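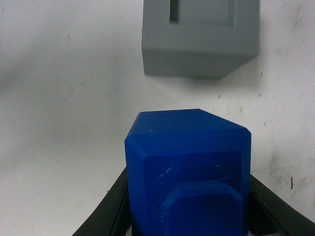 Chapter 5

Collecting Demonstrations for an Insertion Task

Chapter 4 treated the training set as something already sitting on disk. In this chapter we go back a step and ask where the examples come from. The running case is a single task: a gripper holds a blue printed block and places it in a matching opening in a gray block. The parts are simple, and the whole motion is short. It is still enough to bring up most of the decisions you will face when you collect data for a larger project.

We will use the term episode for one complete attempt, from the moment recording starts to the moment the operator ends it. An episode holds the wrist camera images, the arm's joint positions, the gripper opening, and a label entered by the operator. The set used in the exercises was collected at Plarnbridge by In-ho Baek and Nilmini Patwary and contains 725 episodes. A smaller set of 200, called Landwood, is held back for testing and should not be opened until Section 5.6.

5.1 What counts as an example

Beginners often record only the part of the motion that looks important, which for an insertion means the last bit of travel before the parts meet. A policy trained on such clips has never seen how to approach the opening or how to let go. Record the approach, the alignment, the insertion, the release and the retreat.
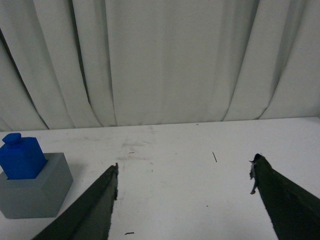 The release needs particular care. If the operator stops recording as soon as the block is seated, the learner gets very few frames with the fingers open, and in testing it may keep hold of the part or pull it back out. Hye-jin Do's rule for the Plarnbridge set was to keep recording for 12 frames after the fingers had cleared the block – longer if the arm was still moving.

Failed attempts are a separate question. Keep them, label them, and store them with the rest. Whether they go into training depends on the method, and we return to this in Section 5.4.

5.2 Varying the start

If every episode begins from the same pose, the learner can do well by replaying one path. Before each episode, move the gray block a little and turn it by a small angle. Change the starting height of the arm as well. Write down the limits you used, since a result means little to a reader who does not know the range over which it was tested.

Operators vary too. Two people given the same instructions will approach the opening at different speeds and from different sides, so record the operator's initials with each episode.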